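Working with hand-held grippers on a bed: our house rules

Written by Mei Lindgren for the Mallby home helpers, 1 August 2018

A bed is a good table for cloth work, but it is soft and everything slides. Please read these rules before you take a gripper in your hand.

Take the cloth between the pads, never with the tips of the arms. Dark fabric on a printed sheet is easy to see, so we like to begin with it.

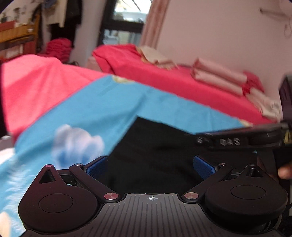

Black cloth held between the blue pads.

Keep the folded towels at the back of the bed and work in the front part. If two persons work together, agree who moves first. Speak it loudly, also when it feels silly.
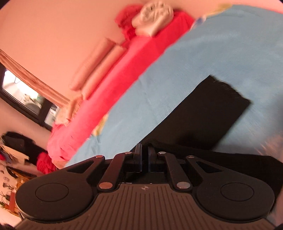 Between two pieces, open the jaws fully and wait four seconds. Trygve Sundqvist asked for this rule in November and we have kept it. Straps must not lie under the piece which you want to lift.

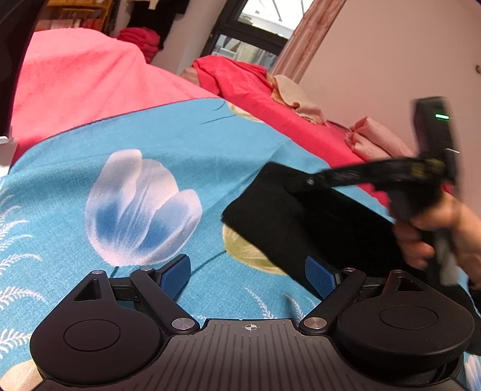
Hold the handle with a relaxed hand and change the hand after two pieces. Wipe the pads with a dry cloth, without any softener. Screws are checked by Mudassar Jatoi only, so please do not tighten them yourself.

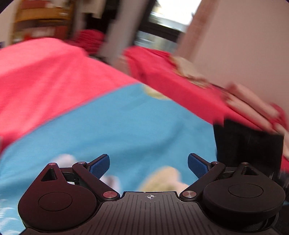 Jaws open, nothing between the pads.

Questions about the rules go to Waltraud Frei.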